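Adby Wrist Guard Kit for two-arm units
Service part, fits Mahlangu M-series parallel grippers
In stock, ships same day if ordered before 2 pm

Read this first if you bought a kit before March. There's a fault in the first batch. Details further down, please don't skip.

What it is
Replacement wrist ring, torque-limit board and firmware patch. Sold as a pair, left and right. Swap takes under an hour with the arm parked and power off. Power OFF, not paused. We have had returns from people who paused.

What went wrong
Wrist ring on the early kits could slip under side load. The encoder sits on the motor side of the ring, so the controller thinks the hand is where it was told to be and it isn't. Small slips at first, a degree or so. Then the arm starts clipping table edges, or comes down on whatever is next to the thing it was sent for. No alarm. No stop. The log looks clean, which is why it took us so long to find.

First report came from a bench at the Hido site, after almost 4,000 cycles. Fingers closed on a tray lip and the arm kept driving. Bent finger, cracked tray, no one hurt. We pulled 7 rings from the same batch and every one of them slipped below rated load.

We now run a reach check in the simulator before any patched firmware goes on a real arm. Same table layout each time, mixed small objects, both arms in play. 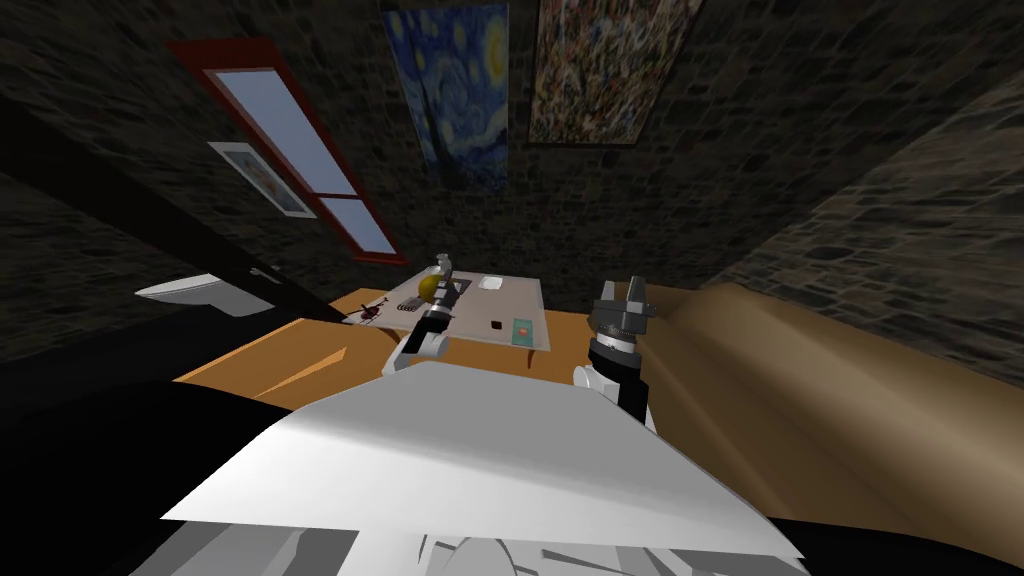

Reach check in sim, both grippers at the table. Yellow sphere by the left hand, teal card by the right.

Slip is added to the model on purpose, one wrist at a time, and the patch has to catch it and stop the arm. Old firmware never caught it. New one compares motor current against expected load and trips at the limit set on the board. You can lower the limit, you can't raise it.

Is your kit affected?
Check the inside face of the ring. Early batch has a plain face. Current batch has a notch next to the cable slot. No notch, stop using the arm and send us the ring. We replace it free, shipping both ways included. Doesn't matter if it seems to run fine.

If you can't get at the ring:
- arm parked, power off
- turn the fingers gently by hand, both directions
- any free play you can feel = treat it as affected
- don't tighten the clamp screw to take up the play, it hides the slip and makes it worse

What's in the box
2 wrist rings, notched
2 torque-limit boards
Firmware patch on USB stick
8 clamp screws, thread lock already on
Printed fitting sheet (the old sheet has the left and right conectors swapped on page 2, throw it out)

Specs
Rated side load: 100 N
Inspection interval: every 800 hours
Works with Cemex controllers, see note

Note on Cemex controllers: load the patch before you fit the boards. Other way round and the controller faults on startup and you will be re-homing both arms. Not dangerous, just a wasted afternoon.

Not suitable for single-arm units or suction hands. We get asked alot. A single-arm version is being tested, no date yet.

Returns
Unopened kits, full refund. Opened kits, boards must be in the antistatic bag. Recalled rings can come back in any condition, bent, scratched, whatever. Mark the box RING RETURN so it doesn't end up in the general pile.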